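Ticket: Eno wrist stream freezes when the Nam gripper closes
Opened by: Yuxi Liang, Bravville bench
Component: gripper comparison, Solletti controller
Status: open, workaround in place

Hello all, and thank you for being so patient with my long messages last week. I'll try to get everything into one place this time so that whoever picks this up doesn't have to dig through the chat.

We are comparing two sets of fingers, the Eno pair and the Nam pair, on the same arms with the same Solletti controller. With the Eno fingers everything is lovely. With the Nam fingers, the wrist video on the left arm freezes for a second or so just as the grip closes, and then it comes back as if nothing had happened. The arm itself never stops, and the log only says "stream stale, retrying."

What I've tried so far:

Swapped the left and right camera cables. The freeze stayed on the left.
Lowered the grip force from 50 to 40 percent. Fewer freezes, but I still got 5 in one morning.
Raised the camera buffer to 4,000 on the controller page. No change that I could see, so I put it back.
Restarted the controller with the arms parked. It helped until lunch, and I got my hopes up far too early!

Reply from support, 2:15 pm: Thanks Yuxi, very thorough as always. Could you send a view of the whole bench and one from a wrist camera, and tell us how the cable is routed?

Of course, and sorry for the wait, I wanted to finish the shirt runs first.

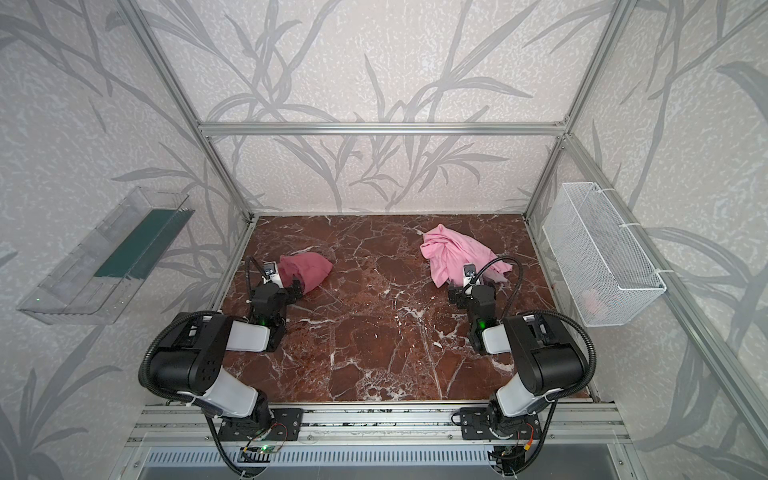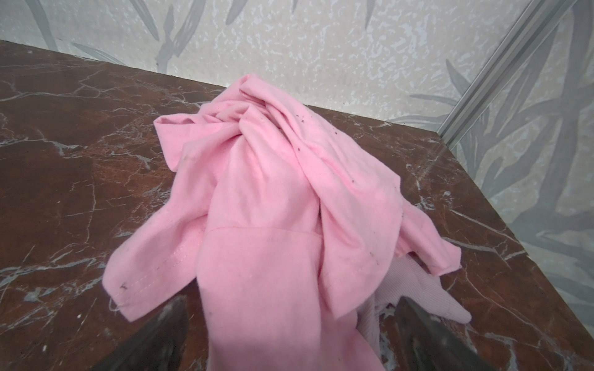

My own feeling is that we should look at the cable before we blame the driver. The Nam fingers want the wrist turned a little further before they close, and I suspect that pulls on the connector at the camera end. On the left arm there is a thin black cable arcing up from the gripper area beside the cloth, apart from the thick corrugated conduit, and that is where I'd like to add some slack and a clip. For now I've limited the wrist turn in software, and the stream has held up nicely, though the folds come out sloppier. Could someone tell me whether the Solletti logs a camera reconnect separately from a stale stream? I'll leave the limit on until I hear back.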